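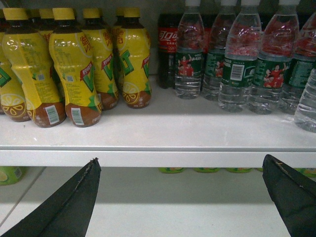
**10/17/21 – ILLVILLE** – I drove a reefer for a good chunk of my life before I started Jemano, and I can still tell you which truck stops have a shower that drains. So when drivers began writing to us about how hard it is to find a safe place to park and sleep, I didn't need it explained to me!

Starting this month, Jemano is opening its overnight lot on the Elholm road to any long-haul driver who needs it. There are 30 spaces, all of them pull-through (backing in at the end of a long shift is nobody's idea of fun), with lights on all night and a fence on three sides. You can stay up to 10 hours for free. No fuel purchase, no membership card, no app to download.

We asked drivers this past July what they wanted most from a place to stop, and 1,061 of them wrote back, some at great length. I read every one. Parking came first by a mile. After that it was quiet, then a clean restroom, then somewhere to walk that isn't the shoulder of a highway. One driver sent me a hand-drawn map of his ideal lot, and I'm sorry to say we couldn't fit the pond.

We did get the walking path, though. It's a gravel loop behind the old Kaczorowski warehouse, and it takes me one cup of coffee to get around it. Dogs are welcome – please bring bags.

Reefer units get their own row at the far end, so folks hauling dry freight can sleep with the windows cracked. Sorry, no hazmat loads and no dropped trailers. If you're an oversize load, call ahead and we'll see what we can do.

We're running the lot this way for 90 days, and then I'll sit down with the comments and decide what to change. If you stop in, tell me what works and what bugs you. There's a box by the gate, and the office is open mornings if you'd like to gripe in person.

**Press and driver questions:** Jemano front office, Illville. Ask for the parking desk.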